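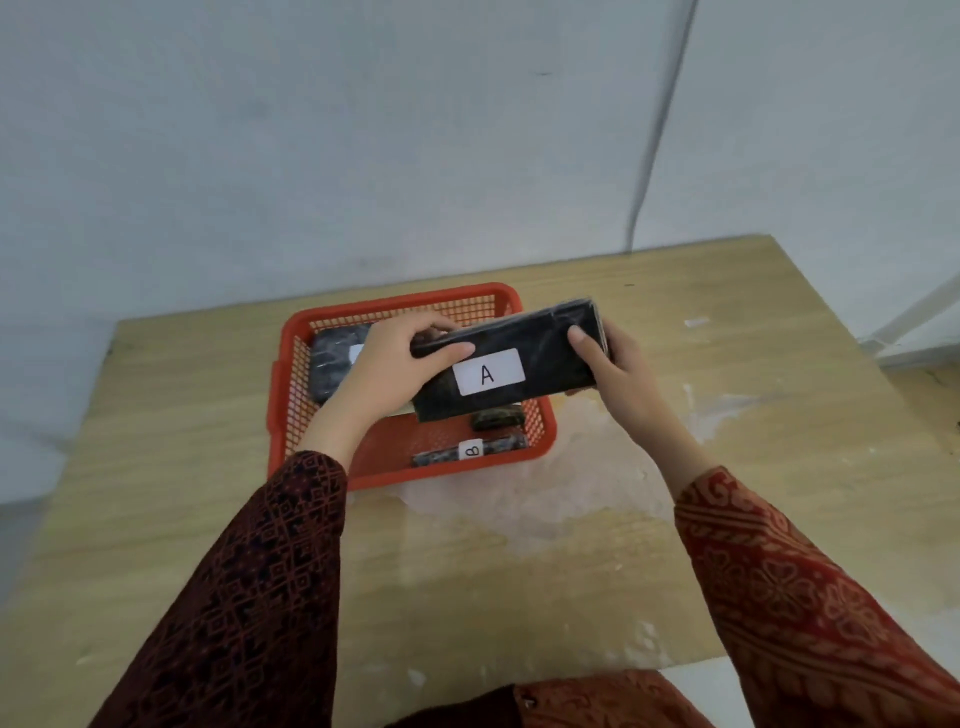 4. Preparación de la muestra y primera medida

Este apartado explica cómo montar una muestra de roca en el espectrómetro portátil Cuvik y obtener un primer espectro válido. Antes de empezar, complete la instalación del programa Grullside (apartado 3) y compruebe que la batería tiene carga suficiente.

4.1 Preparar la superficie

1. Elija una cara de la roca lo más plana posible. Si va a estudiar una veta o el borde de una fractura, marque con lápiz los puntos de medida.
2. Retire el polvo con la perilla de aire. No use agua en areniscas poco cementadas.
3. Si la muestra se ha cortado con sierra, lije la cara con grano fino y vuelva a soplar.
4. Anote el código de la muestra en la ficha de campo y en el programa. Los dos códigos deben coincidir.

Nota: las pátinas de alteración pueden dar valores de sílice superiores a los de la roca fresca. Cuando le interesen ambas, mida primero la pátina y después una fractura reciente.

4.2 Colocar la muestra

5. Abra la tapa de la cámara y baje la platina hasta el tope.
6. Ponga la muestra sobre la platina con la cara de medida hacia arriba.
7. Suba la platina girando el mando lateral hasta que la separación con la ventana sea de 3 mm. Utilice la galga suministrada.
8. Cierre la tapa. El testigo verde se enciende cuando el enclavamiento está cerrado.

PRECAUCIÓN: la ventana de la cámara es muy fina y no admite reparación. No la toque con los dedos ni apoye la roca contra ella.

4.3 Calibrar

9. Introduzca el patrón de vidrio Prendergast y seleccione Calibrar > Sílice.
10. Espere a que el programa complete las 32 lecturas.
11. Si aparece el aviso 1033, limpie el patrón con un paño sin pelusa y repita la operación. Si el aviso persiste, consulte el apartado 9.

La calibración es válida durante 24 horas. Repítala antes si traslada el equipo.

4.4 Medir

12. Retire el patrón, coloque de nuevo la muestra (pasos 5 a 8) y pulse Iniciar.
13. No mueva la mesa hasta que suene el aviso de fin.
14. Revise el espectro en pantalla. Una línea de base inclinada suele indicar que la cara no está bien nivelada.
15. Pulse Guardar. El archivo se almacena en la carpeta del proyecto activo.

Para comparar la roca encajante con la zona próxima a la fractura, haga un perfil perpendicular a esta con puntos equidistantes y mantenga el mismo tiempo de lectura en todos ellos.

Revisión técnica del apartado: Lorraine Pomare.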